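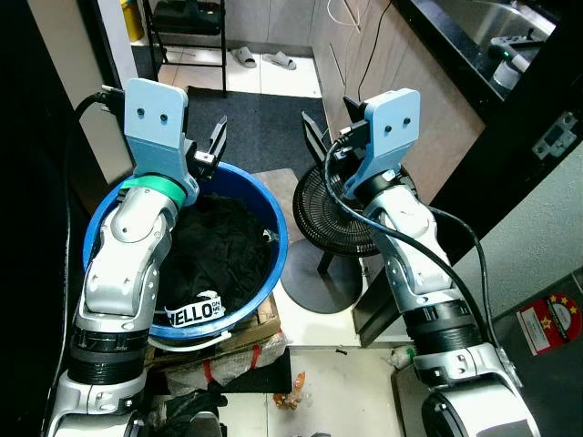 Search this site Search

Lounge guests, annual fees and my one January mistake

A few of you wrote in after the last issue asking whether I'm keeping my Gristilus card now that the fee has gone up. Short answer: yes, for one more year. Longer answer: I had to sit down with a pencil first, and I didn't love what I found.

I paid the new fee in January without reading the letter (I know, I know — I'm the person who tells everyone else to read the letter!). Tucked into the second page was a change to the guest rule. You used to be able to bring two people into the lounge with you on every trip. Now it's one, and anybody extra costs $50 at the door. I learned this at the front desk in Caldeira with Cadi Mathias and Rhydian Llewellyn standing behind me holding their coffees. Rhydian very kindly went off to find a sandwich.

So what did I do? I called. The phone rep was friendly and couldn't change the guest rule, but she did offer me 2000 points if I kept the card open, and I took them. If your renewal is coming up, ask before the fee posts. I've had much better luck that way than calling afterward and begging.

Idris Kneath went the other direction and switched down to the no-fee version. He kept his account number and his points, and he tells me the whole call took 16 minutes, most of it hold music. He only flies to see his daughter, and he eats before he leaves the house, so the lounge was never doing much for him.

One more thing on points. Rhiannon Probert asked if she should move her leftover 707 into the Undden hotel program before she cancels. Check the minimum transfer first — mine won't move anything under a thousand, so a small balance like hers is better used as a statement credit. It won't buy much, but it's a few dollars off the bill, and it's gone for good once the account closes.

Next issue I'm looking at rental car coverage, and whether you can skip the counter insurance. Send me your stories, good or awful!

Last updated: Apr 26, 2022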